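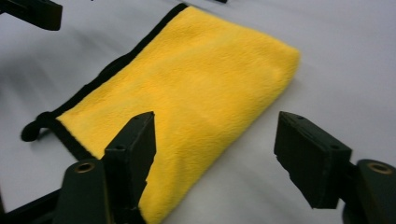 What makes one fabric soak up water while another sheds it?
The answer lies in three things: what the fibre is made of, how fine it is, and how much space is left between the fibres once they have been knitted or woven.

Contents Previous Chapter Next Chapter Glossary Index

Filed under: Textiles and Materials, Middle Years

Chapter 9
Fibres and Water

Every fabric meets water at some point. A raincoat has to keep it out, a bath towel has to take it up, and a sports shirt has to move it from the skin to the outer face of the cloth where it can dry. In Chapter 8 you sorted fibres by where they come from. In this chapter you will sort them by how they behave when they get wet.

Water can be held by a fabric in two ways. The first is absorption, where water enters the fibre itself. Cotton, linen and wool all do this. A cotton fibre swells as it takes up water, and this is why a pair of jeans feels stiff and heavy after a soaking. Wool can take in a good deal of water vapour before it feels damp to the hand.

The second way is capillary action. Water is drawn into the narrow gaps between fibres and held there. Polyester takes almost no water into the fibre, but a polyester cloth made from very fine fibres has a great many narrow gaps and can still hold plenty of water. Wring it out and most of that water leaves again. The cloth then dries quickly compared with cotton of the same weight.

Pile also matters. A looped or cut pile stands up from the base cloth and gives the water more surface to reach. A flat sheet and a terry towel can be made from the same cotton yarn, yet the towel will dry you faster.

Finishes can change all of this. Some fabric softeners leave a thin coating on the fibre, and towels washed with them many times may take up water slowly. Waterproofing sprays work by making the surface of the fibre repel water, so that drops bead and roll off.

Case study: the Hindorwood laundry

Roksolana Kobzar manages a laundry at Hindorwood that washes linen for motels along the coast. In December the cotton bath towels were coming out of the dryers still damp at the hems. She and the dryer operator, Ankit Maurya, set aside 40 towels and ran them for a further 11 minutes. The bodies of the towels were then over-dried and harsh, but the hems were only just dry. A hem is several layers of tightly woven cloth, and water trapped in the inner layers is slow to escape. The laundry later changed to the Stardale towel, which has a single-fold hem.

Key terms
absorption
capillary action
finish
pile
wicking

Before you start

Find the care labels on two items of clothing at home. Write down the fibre content of each and the drying instructions given. Bring your notes to class for Activity 9.1, in which you will hang strips of cloth with their ends in coloured water and measure how far the colour climbs. You will need a ruler marked in millimetres and a 345 mL glass.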